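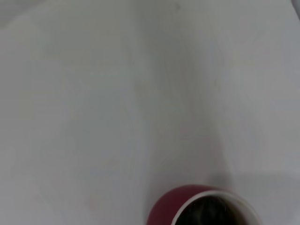

## Unit 9 -- Pets, parking, noise: house rules in rental buildings

Handout, A. Navarrete. Bring to section, we won't have time to copy it off the board.

**Rule vs. lease term.** Lease = contract, both sides sign. House rule = landlord writes it, posts it, can change it (with notice). Students mix these up every year on the midterm. If the rule takes away something the lease gave, the lease usually wins.

Three questions to ask of any rule:

- was the tenant told before signing?
- does it apply to everybody in the building?
- is there a real purpose (safety, upkeep, quiet)?

**Case A: Werora Court.** 80 units. Pets fine when it opened. New owner, Kumura, posts a no-dogs rule in March, 28 days' notice. 13 households already have dogs. Are they stuck? Look at clause 9 of the sample lease -- "pets permitted with written consent". Consent was given, in writing, for most of them. What about the ones with only a verbal ok? Harder. Read the Correa letter in the packet before you answer, esp. second page.
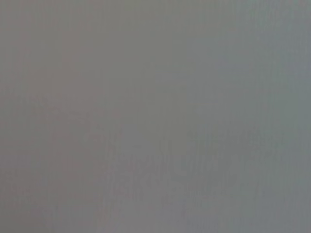

Also ask what happens at renewal. Owner can offer a new lease with the no-dogs term in it, tenant can take it or leave. Differnt question from mid-lease. Keep them apart in your memo.

**Case B: Hetex Lofts.** Quiet hours 10 pm to 7 am. Tenant works nights, runs the washer at 5 am. Rule was in the welcome binder but not attached to the lease. Is that notice? Argue both sides, one paragraph each.

**Terms to know:** quiet enjoyment, waiver, grandfathering, reasonable notice, material change.

Waiver -- landlord knows about the breach, keeps taking rent, says nothing. Will come back to this in unit 10, dont skip it.

For next time: one page memo on Case A, pick a side. Cite the clause number. No late ones, Amancay Navarrete's box by 4 pm.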